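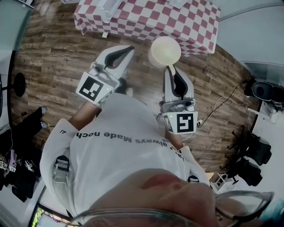
Tiempo de lectura: 3 min

Poner la mesa parece la tarea más tonta del mundo, y por eso me gusta tanto estudiarla. En Kanier, Zulema Tapia y yo queríamos saber en qué momento una mesa deja de ser un mueble con cosas encima y empieza a invitar a sentarse. El mantel ayuda muchísimo - el de cuadros rojos y blancos de la Figura 3 ya promete merienda - y luego vienen los objetos pequeños. Un vaso color crema pálido, de boca ancha, sujeto por arriba delante de la mesa, todavía no es de nadie ni tiene sitio. ¡Ahí empieza lo interesante!

Con las cajas nos pasó otra cosa. Entraron en el estudio casi por descuido y acabaron llevándose media discusión. Una caja rosa pálido, lisa, con la tapa plana, puede ser regalo, envase o estorbo, según lo que tenga al lado (Dwayne Whitfield defiende que siempre es estorbo, y no hay manera).

Figura 3. Vaso y caja rosa.
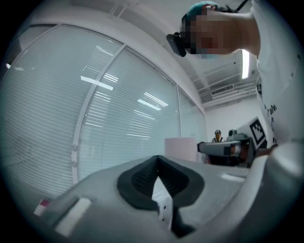 3.1. Dónde acaba cada cosa

Para anotar la posición final dividimos el tablero en centro, borde y esquinas. Lo de las esquinas fue idea de Zulema, y menos mal.

100 compartidos · 3 comentarios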